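In defence of keeping the ribbon

22/12/2023

My mother irons wrapping paper. She does it on the lowest setting with a tea towel over the top, and if you laugh at her she'll tell you what a roll costs at the garden centre in Sirnstead these days. I used to laugh. I'm forty-odd now and I have a drawer of my own, so I've rather lost the right.

I want to stick up for the people with drawers. Every December there's a flurry of pieces telling us to declutter before the big day, clear the decks, let it go, and the first thing they come for is always the used ribbon and the folded paper and the gift bags from last year. Chuck it! You can always buy more! Well yes, you can, and I think that's a pretty miserable way to go about things.

My friend Ho-yin Yuen disagrees with me and has done for years. He says saving ribbon is a way of feeling virtuous for pennies while the heating's on full and there's a car idling outside. He's got a point (he usually has, it's very annoying). I'm not going to claim that my drawer is saving the planet. A length of green ribbon weighs nothing. If I binned the lot tomorrow the sea levels wouldn't notice.

But I don't keep it for the planet. I keep it because I like knowing where things have been. There's a tartan one that came off a hamper when we moved to Lummont Road, and it's been round something of somebody's every Christmas since. It has a crease in the middle that no iron will shift. My sister spots it straight away and shouts "Tartan!" across the room, and whoever's got it has to put it back in the bag at the end. You don't get that with a new roll. 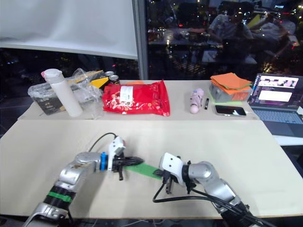 A flat strip of green, held from both sides.

The other thing is that wrapping properly takes ages, and I think it should. I know that's an unfashionable opinion. The shops will do it for you now while you queue, and very nicely too, with corners so sharp you could cut cheese on them. I had a scarf done that way in the Fang arcade last week and it looked gorgeous, and I felt nothing at all handing it over. I hadn't spent a minute with it. When I wrap something myself I spend the whole time thinking about the person, mostly because I'm swearing and trying to find the end of the tape with my fingernail, but still, I'm thinking about them.

Ho-yin gives vouchers, by the way. In the envelope they came in.

I'll grant him one thing, which is that a drawer needs a limit. Mine's full when it won't shut, and then the tattiest bits go. My mother has no such rule and has moved on to a second wardrobe.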